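Community foresters in Arboleda get their mapping season back

The Arboleda forest district will reopen its community mapping program in September, and this time it covers the whole upper valley. That is great news for anyone who has waited years to see the old village boundaries drawn properly on paper.

The program sends pairs of residents out with a handheld GPS unit and a stack of forms to walk the edges of village woodland. Last season 184 parcels were mapped that way, most of them on the lower slopes near Tremonitz. The new round takes in 292 more, including the steep beech and fir stands above the Trernivell road that have never had a settled boundary at all.

Unclear lines have caused trouble here for a long time. Two families could hold cutting papers for the same stand, and a ranger had no good way to say which one was right. Legal loads sat at the checkpoint for days while somebody went looking for an old survey. With the first maps in place, the district office in Tremonitz can now pull up a parcel while the truck is still at the gate — a huge step forward for the people who do things by the book.

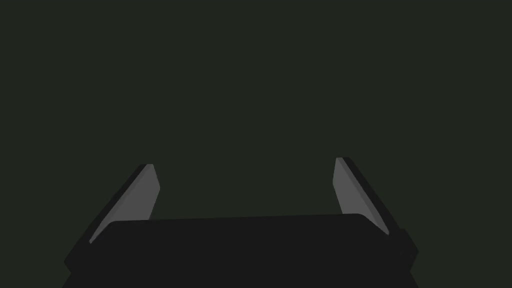
Simulated view of a two-finger robot gripper against a dark green background.

The mapping work also feeds into new harvest plans. Once a parcel has an agreed boundary, its owners can apply for a 6-year cutting permit in place of the yearly one, with the replanting schedule written into the same document. Villages that share a ridge may file together, and the fee is then split by area. Several lower-valley villages have already said they will go this route, and it's wonderful to see them planning that far ahead.

Skasteck, the local sawmill cooperative, has agreed to buy only from mapped parcels once the upper valley is finished. It will also print the wall maps, one for every village hall, big enough to read from across the room (the last set was not!).

Training takes 2 days and is open to any adult living in the district. No forestry background is needed, but sturdy boots are a must, and the Trernivell walks include some serious climbing. Sign-up is at the district office in Tremonitz, which opens at 8 a.m. on Monday. Walkers receive a daily allowance and lunch, and each pair keeps a copy of every map it helps to make.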